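The Wirnmont bread swap is back, and it needs your starter

Newsletter, 3/13/26

If you were at the swap last October, you already know how good that hall smelled. If you weren't, please come this time! We have the big room at the Wirnmont community hall again, the ovens in the side kitchen have been serviced, and sign-up is open from today. Bring a loaf, take home a different loaf, and stay for soup.

The idea hasn't changed since the first year. Every baker puts one loaf on the long tables with a card that says what flour went in and how long it rose. You get a ticket for your loaf, and when the bell rings you trade the ticket for any bread you like. People who don't bake can come too and buy a soup ticket at the door, which includes two slices of whatever the cutting table is handing out.

The fall swap brought in 115 loaves, our best number so far, and I still think about some of them. There was a dark rye with caraway that stayed moist for a week on my counter. There was a potato bread, soft as a pillow, and a tall milk loaf with a crust so thin it crackled when you leaned on it. And somebody left a plain white sandwich loaf with a card reading "my first one," and it went in the first minute. I love that.
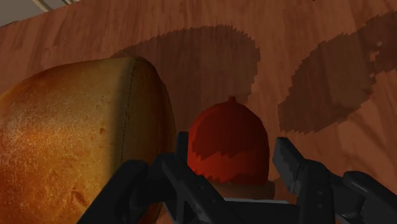 Does my loaf have to be sourdough?
Any bread is welcome, with yeast, baking soda or a starter, and flatbreads and rolls count as long as there is enough to make up about one loaf.

Now for the part I'm most excited about. This spring we're adding a starter table. If you keep a sourdough starter, bring a small jar of it (half a cup is plenty) with a lid set on loosely, and write the flour and the usual feeding time on a piece of tape. Anyone who wants to begin can take a jar home along with a one-page feeding sheet. We tested the sheet on a few complete beginners over the winter and rewrote the middle part twice, so it should now make sense even if you've never weighed flour in your life.

A word on weighing, while I'm here. A kitchen scale will do more for your bread than any fancy pan. Cups of flour vary a lot depending on how you scoop, and a dough that seemed fine last month can come out like soup the next time. For the basic loaf on the sheet, you want 1000 grams of bread flour, 700 grams of water, 200 grams of lively starter and 20 grams of salt. That makes two good-sized loaves – one for the swap and one for you.

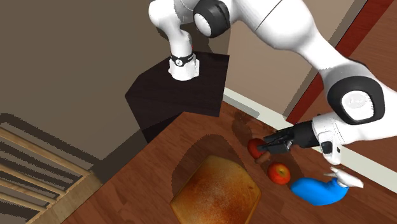
Mix the flour and water first and let them sit for half an hour before you add the starter and the salt. The dough feels rough at the start and then, after that rest, it stretches like a different thing altogether. Fold it four times over the next two hours. After that, leave it alone until it has grown by about half and jiggles when you nudge the bowl. In a cool March kitchen that can take all afternoon, so go by the dough and ignore the clock.

Let the loaf cool all the way before you bag it for the swap. Cutting or wrapping a warm loaf makes the middle gummy, and I say this as a person who has cut into far too many warm loaves. Paper bags are best. Plastic softens the crust by the time you've found parking.

Flour for the starter table comes from the Wendar mill again, and they are grinding a fresh batch of whole wheat the same week. Lambrakis bakery is lending us racks and the big bread knives for the cutting table. Soup will be bean and barley, with a second pot of tomato, and both are made without meat.

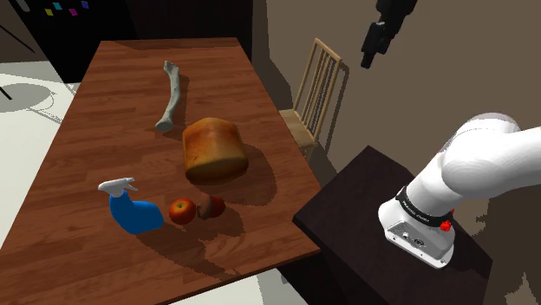 There are a few small changes to the room as well. The long tables will run along the windows this year, with the cutting table near the kitchen door, so the soup line and the swap line no longer cross. Rye and whole grain go at the far end, sweet breads nearest the stage. Please list nuts, seeds, milk and eggs on your card in large letters. Blank cards and pens will be at the door if you forget.

Sign up at the front desk of the hall or on the sheet by the library stairs. You can also just turn up with bread, but a name on the list helps us set out enough tables. Doors open at ten for bakers, the bell rings at eleven thirty, and soup is on until it runs out. If you have a spare jar with a lid, drop it in the box by the desk before then – we're still short on the small ones.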